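Presupuestar la automatización por tareas, no por máquinas
Opinión
Ebenezer Dramani
2018-12-02

Cada ejercicio, cuando se abre el plazo para las propuestas de inversión, las direcciones de servicios residenciales reciben catálogos de robots ordenados por modelo y precio. La partida se discute en esos mismos términos: cuántas unidades, en cuántos plazos, con qué descuento. Sostengo que ese orden debería invertirse y que ninguna entidad tendría que aprobar la compra de un equipo sin haber definido antes las tareas que espera confiarle.

El caso de Fomadico resulta ilustrativo. En agosto, su área de planificación presentó un proyecto para automatizar parte del trabajo de lencería y ropa personal en sus 344 habitaciones. La propuesta inicial contemplaba dos plataformas móviles de Norkholm y un contrato de mantenimiento de cinco años. El documento dedicaba once páginas a las condiciones de financiación y un solo párrafo al trabajo que debía realizarse.

Edem Opoku, responsable de compras de la entidad, devolvió el expediente con una observación que comparto: el coste de una máquina no puede valorarse mientras se desconozca el coste de enseñarle. Recoger una prenda, extenderla y doblarla exige demostraciones previas, personal que las realice y horas de revisión. En la oferta revisada de Tsikata, esa fase figura como partida independiente, con un mínimo de 400 demostraciones por tarea. En la de Norkholm quedaba incluida bajo el epígrafe de puesta en marcha, sin desglose alguno.

La diferencia no es contable. Una partida oculta no se puede ampliar ni reducir con criterio, y termina cargándose al presupuesto de personal del centro. Quien haya gestionado una residencia sabe que esas horas se restan a la atención directa.

Conviene, además, que las tareas se estudien en habitaciones corrientes. Las salas de exposición de los proveedores disponen de mesas despejadas y prendas de un mismo tejido, condiciones que no se dan en un dormitorio habitado.

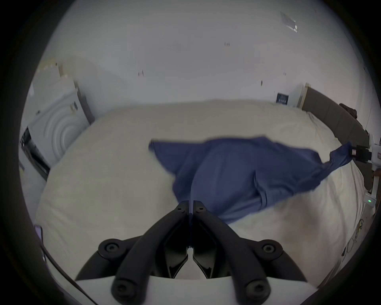 De ahí que el pliego deba reservar, a mi juicio, una cantidad fija para el trabajo en dependencias reales, y que esa cantidad no pueda compensarse con rebajas en el precio del equipo. El programa Timley la ha establecido en el 50 por ciento del importe total durante el primer año. Algunos gestores la consideran excesiva. La estimo prudente, siempre que los resultados se revisen antes de autorizar el segundo pago y que los datos obtenidos permanezcan a disposición de la entidad compradora, aunque cambie de proveedor.

Fomadico ha aplazado su decisión hasta el próximo ejercicio y ha solicitado a ambas empresas un nuevo desglose por tareas. Sería deseable que las demás entidades del sector exigieran lo mismo antes de firmar.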